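4장. 침대 위 빨래 개기 데이터 모으기

3장에서 보정까지 끝냈으면 이제 진짜 재미있는 부분이에요. 저는 Willham 세트를 처음 켠 날 보정만 하다가 저녁을 다 보냈는데, 여러분은 바로 따라오시면 됩니다!

1. 양손 그리퍼를 켜고 Pirnix 기록 프로그램에서 좌우가 제대로 잡히는지 봅니다. 왼손을 흔들었는데 오른쪽 그래프가 움직이면 이름표가 바뀐 거예요. 3.2절로 돌아가세요.

2. 침대에 시트를 깔고 옷감을 올립니다. 저는 꽃무늬 시트를 일부러 좋아해요. 민무늬 시트에서는 위치 추정이 자꾸 미끄러지더라고요(흰 시트로 모은 초기 데이터는 결국 다 버렸습니다, 아이고).

3. 두꺼운 옷부터 시작합니다. 플리스처럼 폭신한 건 길게 한 번 접은 다음 양쪽 끝을 잡는 연습이 제일 좋아요.
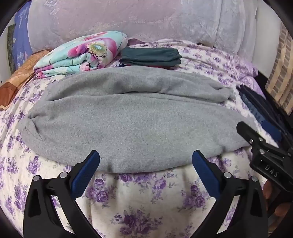 4. 손가락 패드를 옷감에 댈 때는 위에서 찍어 누르지 말고 옆에서 살살 밀어 넣으세요. 시트까지 같이 집히면 그 에피소드는 못 씁니다. 저는 첫 주에 시트를 얼마나 집었는지 몰라요.

참고: 한 에피소드는 집기 전 2초부터 놓은 뒤 3초까지 남깁니다. 앞뒤를 너무 바짝 자르면 학습된 정책이 시작하자마자 허둥대요.

5. 옷 한 벌을 끝내면 자리를 바꿔서 다시 합니다. 늘 같은 자리에서만 개면 모델이 옷은 안 보고 침대 위치만 외워 버립니다. 저희가 그걸로 6월을 통째로 날렸어요.

6. 이제 양말입니다. 작고 말랑하고 겹치면 어디가 어딘지 모르겠고, 그래서 저는 제일 좋아합니다. 두 짝을 한꺼번에 모아 잡고 시트에서 확실히 떨어질 만큼 들어 올린 뒤 옮기세요. 들어 올리는 속도는 좀 들쭉날쭉해도 괜찮아요.

주의: 손목을 확 꺾으면 추적이 끊깁니다. 화면에 경고가 뜨면 그 자리에서 멈추고, 이어서 하지 말고 에피소드를 새로 시작하세요.

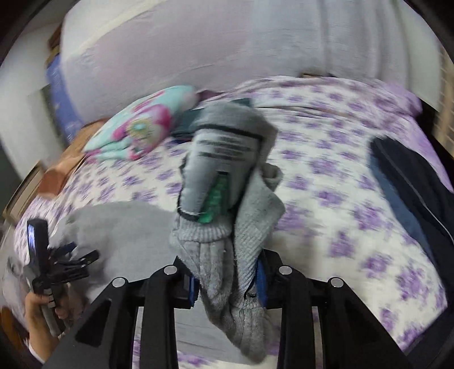 Cor Koster는 이 단계에 생각이 좀 다릅니다. 흔들린 프레임이 많은 양말 에피소드는 아예 빼는 게 낫고, 자기가 Mazandarani 설정으로 돌려 봤을 때는 빼고 학습한 쪽이 양말을 덜 떨어뜨렸다고 해요. 저는 그래도 넣는 편입니다. 실제로 돌릴 때도 카메라는 흔들리니까요. 둘 다 해 보고 비교하시는 게 제일 속 편해요. 제외 옵션은 Pirnix의 '필터' 탭에 있습니다.

7. 에피소드가 300개를 넘으면 한 번 끊고 학습을 돌려 보세요. 다 모아 놓고 나서 그리퍼 시계가 어긋나 있던 걸 발견하면 정말 울고 싶어집니다(경험담이에요).

8. 저장할 때 폴더 이름에 옷 종류를 꼭 넣으세요. '양말', '플리스' 정도면 충분합니다. 날짜만 적어 두면 나중에 하나하나 열어 봐야 해요.

참고: Drarnness 형식으로 내보낼 때는 좌우 그리퍼 파일이 같은 폴더에 있어야 합니다. 한쪽만 있으면 오류도 없이 빈 파일이 나와요. 내보낸 다음 파일 크기를 꼭 확인하고 5장으로 넘어가세요.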